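Workshop notebook
Trudosby Household Goods Workshop, Sorting Room
Entry: September 17, 2025
Entered by: Damian Krawczyk

Subject: Mixed small goods, grey metal bin, contents and handling notes

Continued from the July entries on returned stock. The purpose of the present work remains the same: to settle a sorting order for small household goods that reach us unboxed, and to fix the wording on the intake sheet so that two people entering the same item will give it the same name. Colleagues using this book are asked to add their own remarks underneath and to initial them.

Room and table

The light wooden table was used again. The dark carpet has been left down, as it deadens the noise when a metal bin is set on the floor. The request to Rosser for a second table has been acknowledged but no delivery date has been given. Shelving along the corridor side is full to the third level, and nothing further should be placed there until the Brovden cartons have been collected.

The large rectangular metal bin was preferred to the plastic trays. Its walls are high enough to keep rolling items in, and it can be wiped down between lots. Its one disadvantage is that the sides reflect colour, so a green item close to the wall may appear larger than it is when viewed from the far end of the table. Items should be identified by looking straight down.

Lot for this entry

The lot consists of six loose items: a round hair brush, a green toy piece, a clear and red round item, a small blue figure, a yellow block and a red block. They were placed without dividers. Names have been entered on the sheet as follows.

Brush. Entered under personal care. Ribbed dark grey handle, blue end cap, blue collar, cylindrical head in blue with pale metallic bristles. The intake sheet at present offers only "brush", which has in the past covered hair brushes, washing-up brushes and a shoe brush. I propose "brush, hair, round" and have pencilled it in. It is the longest item in the lot and should be taken out first, as smaller things tend to lodge against the bristles.

Green toy piece. Entered under toys, incomplete. It is hat-like, with a rounded dome and a wavy flared opening, darker green on the inside. I have not been able to match it to any set in our records. It should go into the holding box for single pieces for the usual period and then be reviewed. Please do not enter it as a hat, as it will then be filed with dolls' clothing, where the last such piece remained unnoticed from July onwards.

Clear and red round item. Entered as unidentified. It is small and transparent with a red centre. The previous practice of placing unidentified items under "miscellaneous" should cease. They are to be given a line of their own and shown to a second person before the sheet is closed.

Blue figure. Entered under toys, figures. The sheet asks for height and condition; both columns are to be completed at the bench.

Blocks, yellow and red. Entered under toys, building, on one line each. They are not to be treated as a pair unless they fit together and carry the same maker's mark.

Remarks on the sheet

The Cletix labels bought for this work are numbered to 800, of which 229 have been used. The adhesive holds well on card and poorly on ribbed handles, so the label for the brush should be tied on. A reel of cotton tape has been ordered for this purpose.

The present sheet has 8 columns. The column headed "origin" has been left blank on nearly every line since it was introduced and could be given up in favour of a wider column for remarks. I would be grateful for views before the next printing, which is for 430 copies.

Outstanding

Wording for brushes to be agreed and the printed list amended.
Holding box for single pieces to be relabelled; the old label has faded.
Second opinion on the clear and red item. Space left below for initials.
Brovden to be asked again about collection of the cartons.
Bin to be wiped and returned to the table before the next lot is laid out.

D.K.
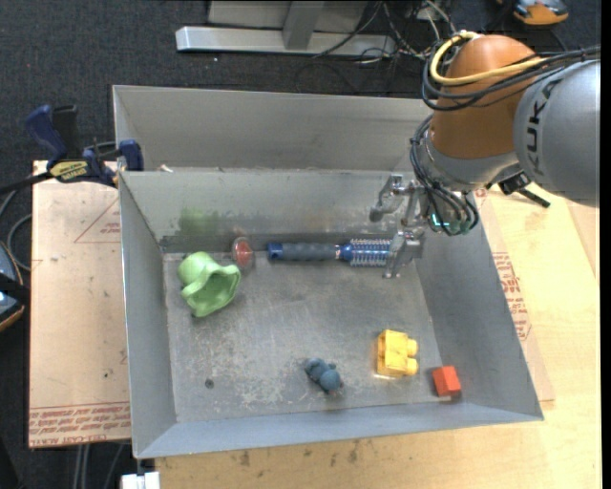

Page last changed: September 2025, by D. Krawczyk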